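The Order of the Drawer

Few parts of the household are opened as often, or considered as seldom, as the cutlery drawer. It is pulled out before breakfast and pushed shut after supper, and in most homes its arrangement was settled within an hour of moving in. The plastic tray came from the previous kitchen, or from the nearest shop, and whatever did not fit was laid along the side.

The annual survey of domestic storage carried out by the Nurkville Household Institute gave the drawer a section of its own for the first time in July. Questionnaires were sent to 600 households in the town and its surrounding villages, and members of the Institute's staff afterwards visited 120 of them. Residents were asked to leave their drawers as they were. Most of them, the visitors recorded, had tidied beforehand.

The findings are modest and, for anyone who has shared a kitchen, familiar. Forks and knives are generally kept apart. Spoons are where agreement ends. Teaspoons and dessert spoons are commonly given separate places, but soup spoons, serving spoons and the larger ladles move about, and in a good many homes they end up in a second drawer with the tin opener, the candles and the instructions for an oven that has since been replaced.

Chopsticks present a difficulty of their own. They are too long for many standard trays and are laid across the top, where they catch on the underside of the worktop when the drawer is opened. Several families in the older part of the town store them upright in a jar beside the cooker. Others have given up the tray altogether.

It is this last group that has attracted the Institute's attention. Vasanthi Poojary, who leads its work on kitchens, has argued for some years that the fixed tray, with its moulded outlines of a knife, a fork and a spoon, belongs to a style of eating that many households no longer follow. Her department's preference is for separate bins, bought singly and set side by side, so that a family may have as many or as few as its cutlery demands.

"The moulded tray tells people what they ought to own," she said. "A plain bin makes no such claim. If a household eats soup with porcelain spoons every evening, those spoons should have the best place in the drawer, and the fish knives can go to the back."

The recommendation has been taken up in the Institute's Saturday classes, held in the former grain exchange on Gashi Street. Participants bring the contents of one drawer, carried in a bag or a washing-up bowl, and spend the first part of the morning sorting it on a clear table. Nothing is put away until every piece has been looked at. The instructors ask for silence during this stage, though it is seldom kept.

Sorting by type comes first, and sorting by length follows. The second step is the one most often left out at home. A long utensil placed in a short bin will lie on the diagonal, and everything added afterwards will lie across it, so that within a week the contents have locked together. The staff advise measuring the longest piece in each group before buying anything at all.

Material is a further consideration. Steel forks may be stacked without harm, but ceramic spoons chip at the rim when metal is dropped on them, and the Institute suggests that they be kept in a bin of their own, bowls all facing the same way. A folded cloth at the bottom is recommended for households with tiled floors and young children, where the drawer is likely to be pulled out with some force. 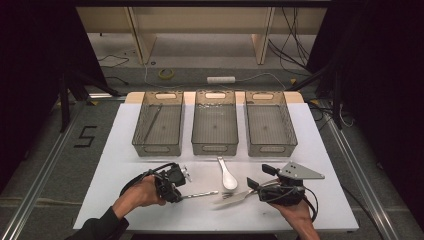 On the choice of bin the Institute is careful to express no commercial preference. Its classes use whatever local shops have in stock, among them ranges from Trukano and Vullumer, and participants are encouraged to bring their own. Three qualities are looked for: a flat base, sides low enough for the hand to pass over, and a handle or opening at the end by which the bin can be lifted out and washed. Translucent plastic has found favour with older participants, who like to see what lies inside when the bin is kept on a shelf. Wood is handsome but slow to dry.

There remains the matter of other people. A drawer arranged by one member of the family is emptied and refilled by all of them, and the Institute's visitors heard a number of accounts of systems that had lasted only until the next wash. Labels were found in very few homes. More common was the practice of leaving a single fork, knife or spoon in each bin at all times, as a sign to whoever was drying up.

The full survey, which also deals with linen cupboards, boot racks and the space beneath the stairs, runs to almost 200 pages and may be consulted in the reading room on Gashi Street. A shorter guide to the drawer has been printed for general use. It includes a table of common utensil lengths and a blank plan on which readers may draw their own arrangement before buying.

Classes resume in the autumn. Places are limited to those living within the district, and each household may register no more than 2 people. Applicants are asked to state the inside width of their drawer on the form. Knives should be wrapped for the journey.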